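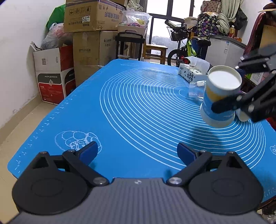 The big blue mat with the hill out the window. My favourite spot in the whole place.

Welcome to the Burudcombe back room gallery! We've been settling in since January, so sorry for the long silence. Moving was a bigger job than any of us reckoned (124 boxes, and I swear half of them were labelled "misc"). We came over from the old rooms at Drurkden, where the only view was a brick wall and somebody's air conditioner, so you can imagine how chuffed I was to get trees.

The mat was the first thing I unrolled. It's a silicone baking mat, a proper whopper, with measurements up the side and a cartoon character drawn in white outline down in one corner. I don't bake on it, I just love the colour! It wipes down in a second and it's saved the table from more spilt tea than I care to admit. The tissues live up the back of it, and the clear box gets whatever needs a home that day.

As for the cardboard along the wall, yes, I know. The PANTUM printer box stays because I'm one of those people who keeps the box for ever in case the thing has to go back, and the others are on my list for Tuesday. The recycling depot at Saliba takes flattened cardboard until late in the afternoon and it's a nice ride if you go along the river. Not with 24 boxes on the back of a bike, mind you. I did manage four once and had to walk the last bit.

Speaking of bikes, people always ask about leaving theirs inside. Go for it, there's heaps of room over by the window near the stool. Just keep the way through to the rolling cart clear, as that gets wheeled about all day long.
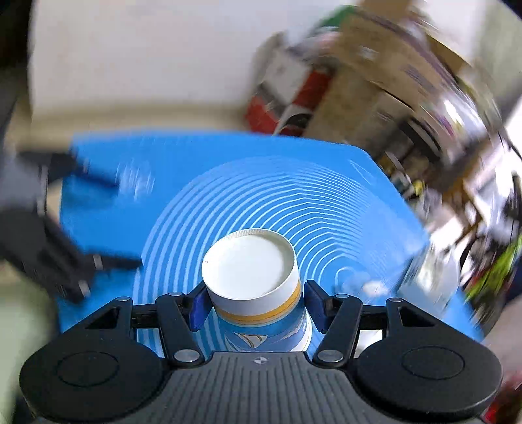
A paper cup, from up close.

Paper cups are my one real extravagance in the new place, and I've had a bit of cheek for it from the mug crowd. We had mugs at Drurkden, a whole shelf of them, and every Friday arvo there'd be a sink full and no one in sight. So I bought a carton from Fevside, the catering supplier out past the roundabout, and it worked out cheaper than I'd thought. I like the ones with the rolled rim and the plain white inside, they're much nicer to drink from than those flimsy cone things we used to get at the water cooler. They're handy for pens, paper clips and seedlings too (I've got basil going at home in three of them). If you'd still like a mug, bring your own and I'll find you a hook.

More photos to come when the shelves go up. I've measured the long wall and there's 154 centimetres free beside the door, so if anyone has a bookcase that size they're sick of looking at, please sing out! Colour doesn't matter, I've got half a tin of paint left over.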